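Re: [homebots] chores, are we there yet?
From: Tavion Mbeki

> We paid for 30 hours on the Hilix arm and it still can't be
> trusted to put a bottle away. Is anybody's machine doing
> real chores yet?

Ours is slow, but I'm still pretty hopeful! Rolley and I gave the whole month to one job, picking up a red container and setting it on a white table (my kids do it in a second, when they feel like it).

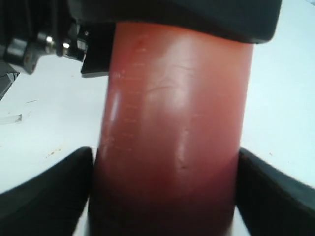
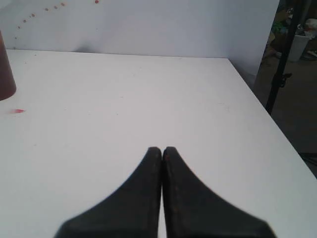 Is it worth buying an arm for the kitchen this year?

I'd wait, unless you like tinkering more than you like clean dishes.

We've logged 1,711 tries so far, and I want to get through the last 216 before I change the grip settings again. Abernathy, can you send me your numbers?

Tavion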